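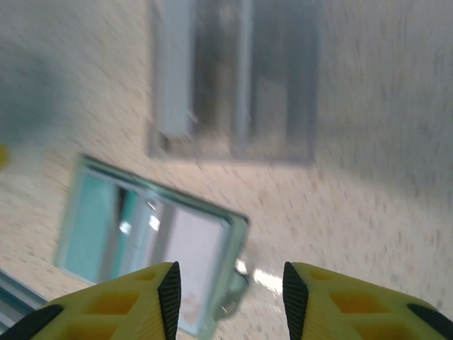 **Vovarar 论坛 › 收纳与台面 › 浅色斑点台面配什么颜色的卡套**

### 1楼 Timothée Millet

台面为米色底带斑点,表面有红褐色和灰色的小颗粒。需要在上面放的东西只有三类:扁平卡片、卡套、小号金属盒。

问题有两个:

1. 卡套平放时,哪种颜色在这种底色上最容易辨认。
2. 卡片竖着收进开口金属盒,还是平放在卡套里。

预算上限 200 元,卡片不超过 16 张。已排除透明卡套,理由是反光。

### 2楼 薄荷糖不甜

深色。浅底配深色,对比度最高,没什么可讨论的。我用的是 Minanance 的黑色硬壳,平放在浅色石纹桌面上,隔一米能看清轮廓。

### 3楼 第七排抽屉

不同意楼上。黑色卡套里装深色卡片,卡片插没插进去看不出来。卡套和卡片之间也要有色差,只算卡套和台面的对比不够。

建议卡套用中等明度、低饱和的颜色,灰绿、灰蓝都行。红褐和浅灰不要选,与斑点同色系,小件放上去会混在颗粒里。

### 4楼 Timothée Millet

补一张。卡套是灰绿色,右侧边缘附近有圆孔,另有一个带缺口的小凸片。卡片为深色,带黄边。金属盒银色,上方开口。围板是蓝色网格图案,半透明的那块在后面。
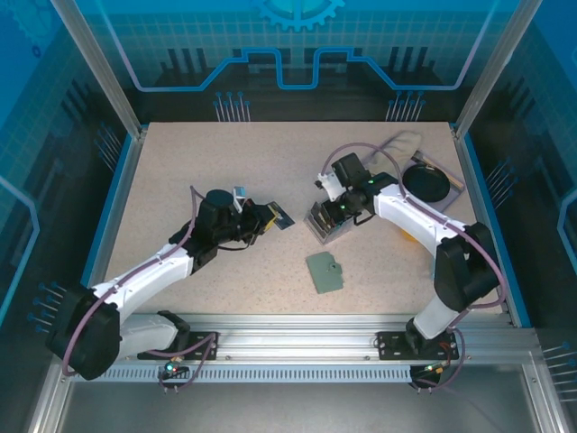 ### 5楼 第七排抽屉

灰绿可以保留。黄边对识别有帮助,收纳时让黄边朝外,比贴标签省事。

银色盒子的问题在于边缘。浅色台面加顶光,金属盒底边容易和桌面糊成一片,建议垫一块深色薄毡。

### 6楼 薄荷糖不甜

加毡垫等于多一件东西。桌上物件少的时候,盒子是立体的,有影子,不存在找不到的问题。平放的卡套才需要考虑颜色。

灰绿我仍然觉得偏浅。晚上只开一盏暖光灯,灰绿和米色的差距会缩小,自己试一下就知道。

### 7楼 量角器

说第二个问题。卡片进盒还是进卡套,看取用频率:

- 常用的 3 张放卡套,平放,拇指从缺口处推出。
- 其余竖放进盒,盒内净宽比卡片宽 3 毫米即可,再宽会歪。
- 圆孔如果要挂绳,绳子不要留在台面上,会带动卡套移位。

盒子我买的是 Bunis 的小号,内壁没有卷边,卡角不挂。Kovács 那款有卷边,退了。

### 8楼 薄荷糖不甜

Kovács 的卷边朝外,不朝里。你买的可能是旧款。

### 9楼 量角器

6 月买的,卷边朝里,用卡尺量过。新款没见过,不评价。

### 10楼 Timothée Millet

汇总目前的处理:

- 卡套不换,先按 6 楼说的在暖光下比一次。
- 黄边朝外。
- 毡垫暂不加。
- 盒子内宽待量。

围板的蓝色是否会把台面映偏冷,有人测过吗?我这边没有色卡。

### 11楼 第七排抽屉

没测过。拿一张白纸平放在靠近围板的位置,再放到台面中间,对比即可。两处差别看不出来就不用管。

*最后回复:2020年12月21日*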